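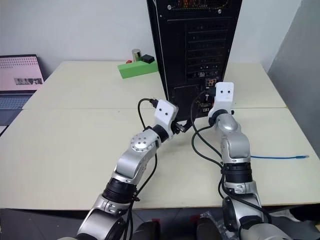

The back of a tall black tower, with a blue network cable waiting on the table.

Clulport's computer room is getting plugged back in

I stopped by the Hunwood building on my lunch break to see how the computer room is coming along, and I ended up staying most of the afternoon (sorry to everyone waiting on my emails!). The new carpet is down, the walls are a much calmer white, and the desktop computers are coming out of storage and getting their cables back, one after another.

Saoirse Ó Dubhghaill, who runs the room, told me 13 machines will be ready for opening day. They're towers, the big kind, and I was happy to hear it — I learned to type on one just like that in the old library and I still don't trust a laptop to stay put. All the fiddly stuff is around the back: power, screen, network, and a bunch of ports I couldn't name if you paid me. Iman Bensaid has been labeling both ends of every cord with tape, and after the mess we had in November, when half the desks lost their internet for a week, I'm all for it.

The network side has changed too. Every desk gets its own wired connection now, so the people who come in for the Trernik bookkeeping class won't be fighting over the Wi-Fi with the homework crowd. Kieran Carroll, who teaches that class, says he had 102 sign-ups last year and already has 106 this time, so he's adding a second evening group.

The room opens again on 24 Feb 2024 at 3 p.m., and there'll be coffee. You'll need your regular Hunwood card to log in. If yours has expired, Samah Naciri can renew it at the front desk while you wait, and she'll take old keyboards and mice off your hands as well, as long as they have a USB plug. No monitors, please — the closet is full!

Printing stays at the same price for now. The color printer is still out for repair, and I couldn't get a date for that one.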